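OK Cerkex people, I have been grinning at my phone since breakfast. The reunion is real. Thread, because I can't fit this into one post!

1/ If you missed it: the band's page went dark in May, every post gone, profile picture swapped for a gray square. Everyone decided it was a breakup. I decided it was a breakup. I played the first album in the car and got very sad at a stoplight.

2/ Then last night the gray square turned into a ticket link. Two nights at the Catley Rooms in Stinham, original lineup, all four names on the poster. ALL FOUR. Including the two who haven't liked each other's posts since the bus interview.

3/ About that bus interview (I've watched it more times than is healthy): the drummer says "ask her," the singer says "I'd love to be asked," and then there's a really long shot of a highway. Fans have been quoting it ever since. My sister has it on a mug. 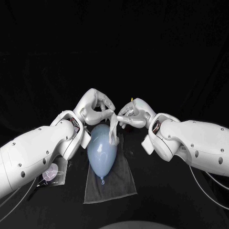

White cloth, blue balloon, two robot hands.

4/ Now the fun part. The Catley holds 838 people. The fan group had 2872 members when I checked this morning and new ones kept popping up while I made toast. Do the math and then please be nice to each other in the queue.

5/ My theory on why there: it's where they first played "Carrier" live, back when it had that extra verse about the ferry. There's one awful recording of it, mostly somebody coughing, and I love it so much.

6/ The singer followed the drummer again overnight, and the drummer replied to the poster with a single onion emoji. Theories so far: tears, layers, soup. I'm team soup. They used to cook together on tour and there was a whole video series!!

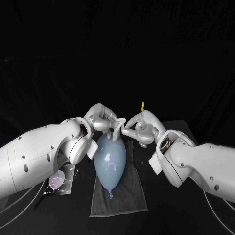 Pale blue balloon on a dark gray towel.

7/ People are already saying they're dating. I don't know and I'd be happy either way, but a follow and an onion is pretty thin. Let them get through a soundcheck first.

8/ What I want from the setlist: "Carrier" with the ferry verse, anything from the second album, and that slow version of "Left at the Bank" they did on the radio. I'd stand through 24 songs of tuning to hear that one.

9/ Getting this one a lot, so: 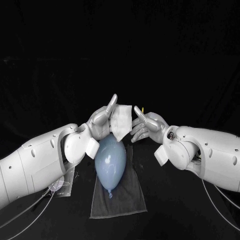
Is there going to be a new album?

The band hasn't announced one. So far it's only the two Stinham shows, and the poster doesn't mention new music.

10/ Tickets go up at noon tomorrow. I've got my login ready, my sister's on the other laptop, and the mug is on the desk for luck. If you get in, come find me by the merch table, I'll be the one in the faded yellow tour shirt!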